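Prastside Council opens furniture repair and reuse service at Drusine Yard

March 28, 2018
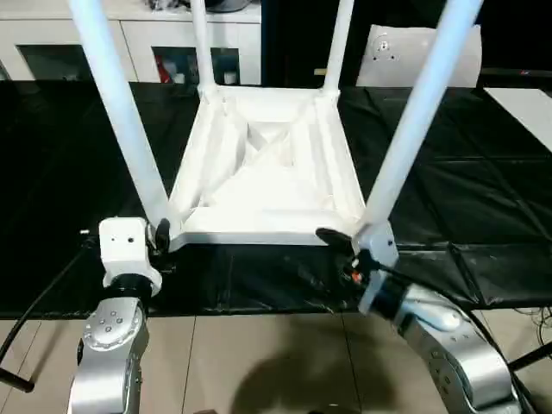
Residents of Prastside can now bring unwanted household furniture to a new repair and reuse service at Drusine Yard, the former bus depot on the eastern edge of the town. The service is run by Stima, a local reuse charity, under a three-year agreement with Prastside Council.

The service accepts tables, chairs, bookcases, chests of drawers, bed frames and garden furniture. Items in good condition are cleaned, checked and put on sale in the shop at the front of the building. Items that need work go to the repair benches, where staff and trainees replace joints, feet, screws, hinges and webbing. Anything that cannot be repaired is taken apart so that the timber, metal and plastic can be recycled separately.

Until now, the only option for most households has been the council's bulky waste collection, which costs £29 for up to three items. Under that arrangement everything collected goes to the transfer station and is not sorted for reuse. The collection will continue at the same price, but residents booking one will now be asked whether the items are fit to be used again. If they are, Stima will collect them free of charge from any address in the council area.

A trial of the service took place last September at a smaller site on Abubakar Street. During the month the charity received 610 items, of which 222 needed repair before they could be sold or given away. Chairs made up the largest group, followed by small tables.

Fenna Visser, manager of the Drusine Yard service, said: "The trial showed us what people have in their sheds and spare rooms. A lot of it was kept because the owner did not want to see it thrown away but had no means of moving it. We had dining sets where one chair had a split rail and the whole set had been put in the garage. That is an afternoon's work for us, and then the set can go to someone who needs it."

The trial also led to some changes. Opening hours at Abubakar Street were weekdays only, and many residents said they could not get there. Drusine Yard will open on Saturdays and will stay open until 7pm on Thursdays. There is level access from the car park and an unloading bay beside the main doors. Vans may use the bay, but drivers are asked not to leave them there once they have unloaded.

Prices in the shop have been set so that most single chairs cost £10 or less. Households referred by the council's housing team, or by one of the advice centres in the town, can choose furniture without charge. Delivery can be arranged at the till for larger items.

The service will employ a manager, a driver and two repair technicians. It will also offer 10 training places each year to people aged 18 and over who are out of work. Trainees will spend six months at the yard, learning basic joinery, upholstery and the safe use of hand and power tools. Travel costs will be paid, and no previous experience is needed. Applications for the first group are open now.

Krum Radulović, head of waste services at Prastside Council, said: "Bulky waste is expensive to collect and expensive to dispose of. We would like less of it, and we would like people who are furnishing a home on a low income to have more choice. Stima ran the trial well and reported to us clearly on what came in and where it went. We will publish the figures for Drusine Yard each year so that residents can see how it is doing."

The council has paid for the repairs to the depot roof, new lighting and a ventilation system for the workshop. Stima will meet the running costs from shop sales and grants. The agreement will be reviewed after its first year.

Some items cannot be accepted. These include mattresses, cots, car seats and electrical goods of any kind. Sofas and armchairs must have their fire safety label attached. Plastic garden chairs and tables are accepted if the legs are sound, but those that have become brittle in the sun should be taken to the household recycling centre. Residents who are unsure may send a photograph to the yard before making the journey.

Repairs to residents' own furniture are not being offered at present. Stima intends to hold evening classes in simple chair repair later in the year, and details will be posted in the shop and on the council's website.

Drusine Yard is open from 10am to 4pm on Tuesday, Wednesday, Friday and Saturday, and from 10am to 7pm on Thursday. It is closed on Sunday, Monday and bank holidays. Free collections can be booked through the council's customer service desk or in person at the yard.

Notes to editors

Stima is a registered charity working in furniture reuse and workshop training in Prastside and the surrounding villages.

Fenna Visser and Krum Radulović are available for interview. Requests to visit the workshop should be made to the council's press office at least two working days in advance. Visitors to the workshop must wear closed shoes.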